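Weekend room cleaner / general help wanted, Grornside

Posted Feb 18, 2020

Darnis is a small guest house up the hill from Grornside harbour, 9 rooms, breakfast only. We need someone for weekends from now through to the end of September, maybe longer if it suits. Two shifts of 4 hours. Start is early, sorry, guests want out by ten.

Work is mostly beds, bathrooms, hoovering the stairs, bit of laundry. Some breakfast clearing if we're full. No cooking. Experience nice but not needed, we'd sooner have someone who turns up and gets on with it.

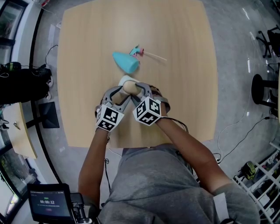
Tables get done last, after the beds and the floors. There are two in the breakfast room plus the little ones upstairs, and they mark easily so please no scouring pads. Pale wood like the one in the photo shows every ring. Spray bottle and a soft cloth is all you need, wipe along the grain, and stand the bottle up when your done, not on its side like that one. Everything else lives in the cupboard under the stairs, gloves too.

Pay is weekly, into your bank. Rate depends on age and experiance, ask when you get in touch. Tips shared. Free parking round the back, or the number 36 bus stops at the bottom of Vachon Lane, steep walk up.

Must be 18 or over, ok with stairs and ok with dogs. References please, one is fine.

To apply: drop a note in at the front desk or leave a message at the Stenido cafe and it'll get to us. Name, phone number, when you can start. Trial shift is paid.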